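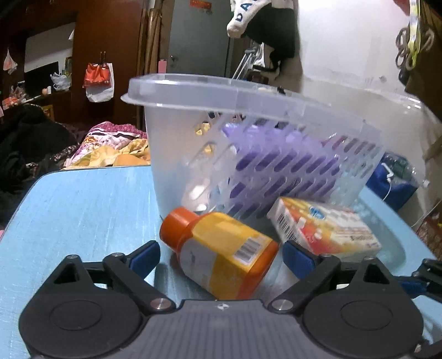
Dolores Holloway wrote in to say that I had the cap all wrong, and that the screw cap belongs near the top of any article on plastic packaging, well ahead of the bags and wrappers. Fair enough, Dolores! I've moved it up.

Plastic packaging is the thin, light stuff most of our shopping comes in, and I've been reading up on it for years (my shelf is a mess). People usually split it into two kinds. Rigid packaging holds its own shape, so think bottles, tubs and jars. Flexible packaging takes the shape of whatever is inside it, like bags, pouches and film.

Bottles

Most drink bottles start out as a little tube called a preform, which gets heated and blown up inside a mold. The threads for the cap are already there before the blowing starts. I once toured the Halvorsen plant in Brirkent, where they ran 3672 bottles in one shift, and my ears rang until February!

Film and bags
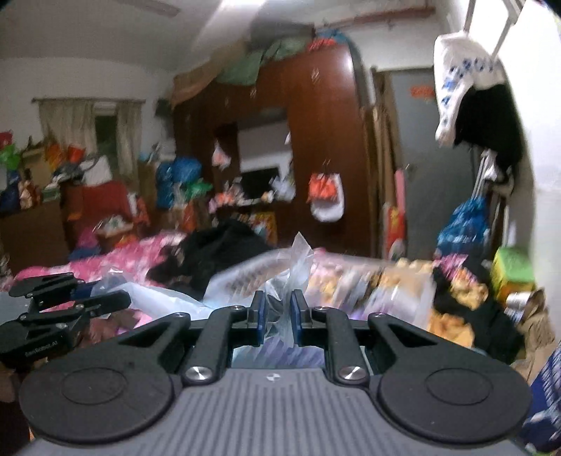 Clear plastic, crinkled.

Film is often made by blowing a big bubble of melted plastic and squashing it flat. The crackly kind tends to be stiffer, and the soft, stretchy kind is quieter. My favorite old sample book, from a firm called Luten, has 182 swatches in it, and I've worn out nearly 17 of them by rubbing them next to my ear.

See also: Shrink wrap, Prirnar process, Bottle caps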